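Clarnen Community Choir
Minutes of the members' meeting, 20/02/2025
Held in the upstairs hall, straight after rehearsal

In the chair: Povilas Kazlauskienė
Present: 36 members, plus the accompanist
Apologies: read out from the sign-in book and noted

1. Minutes of the January meeting

Read and approved with one correction. The cough drops were donated by the second altos, and the first altos would like everyone to know they had nothing to do with it.

2. The winter concert

What a night! Povilas opened by saying it was the best sound we have made since he joined, and there was a lot of nodding. The Valliron carol got the loudest applause, and several people reported family members humming it in the car all the way home. The tenors asked for it to be minuted that they came in together on page nine. So minuted.

The door took in $565 after the hall fee. It was agreed to put it all toward new music. A suggestion to spend part of it on matching scarves got a good laugh and then four serious votes, so it will come back at a later meeting.

Things to do better next time: the interval was too long, the back rows could not hear the spoken introductions, and the risers squeak on the left side. Basses to step on with care until somebody has been at them with a screwdriver.

3. Spring program

Long and very lively discussion. The running order so far:

Opening round, sung from the aisles
Two river songs, arranged by our own accompanist
The Ponov lullaby, unaccompanied
Short set from the small group
Interval
The Kong folk suite, all five movements
Closing song, audience to join in

The folk suite is the big one and we are excited about it. Movement three splits the sopranos three ways, and those who tried it tonight said it is easier than it looks on the page. The lullaby will be taught by ear over the next few rehearsals, no sheets, so please come to as many as you can. It is a gorgeous tune and it sits low enough that nobody has to strain.

There was a question about whether the suite should be sung in the original words or in translation. Show of hands, 22 for the original, the rest for English or undecided. Original it is. A pronunciation recording will be passed around, slow version first and then up to speed.

Action: sheet orders to go in this week, large print for anyone who puts their name on the list by the piano.

4. Seating and sections

Two altos would like to try tenor for the spring and were cheered across the room. We are still light on basses. Anyone with a brother, neighbor or coworker who sings in the car should bring them along, no audition, first month free.

It was agreed to go back to the curved seating. With straight rows the ends cannot see the conductor's left hand, and that is the hand that does the quiet bits.

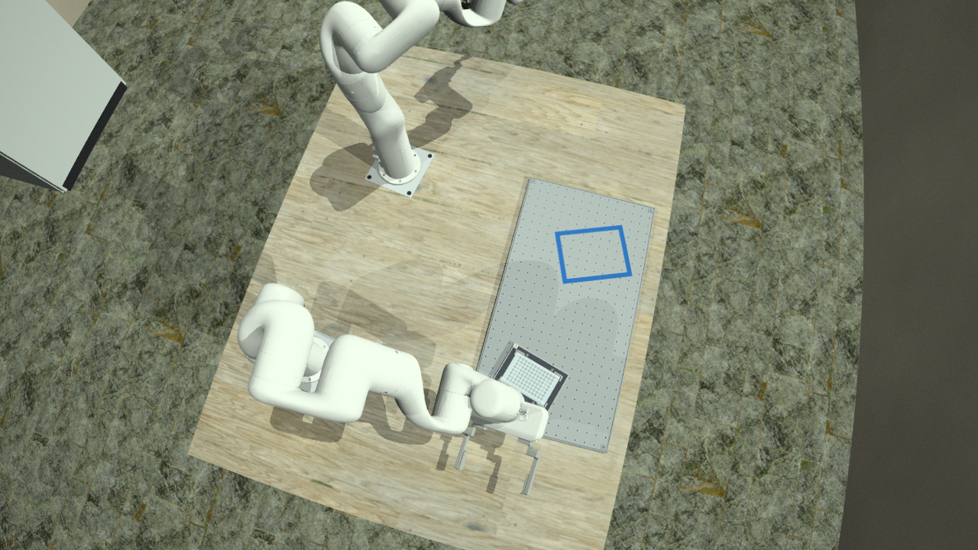

5. Warm-ups

The new warm-ups are popular. The humming one with the lips buzzing will stay, even though it makes the front row giggle. Request for five minutes of stretching before we sing, agreed at once. Request for more sight-reading practice, agreed after a short silence. Povilas will bring one short unseen piece to each rehearsal and promises to keep it friendly.

6. Singing weekend

The idea is one night away, two long rehearsals, a walk between them if the weather is kind, and songs around the table after supper. There are beds for 30. If more than that sign up, people living close by will be asked if they mind driving in. Sign-up sheet went around and came back with coffee on it and plenty of names.

Action: everyone to write down food needs beside their name, legibly this time.

7. Any other business

A blue folder with pencil notes all over the alto line was left under a chair. It is in the music cupboard.

Please park along the fence and leave the gate clear.

Happy birthday was sung to the accompanist in four parts, with a descant that had clearly been practiced.

Next meeting after rehearsal in the last week of the month. Cookies from the basses.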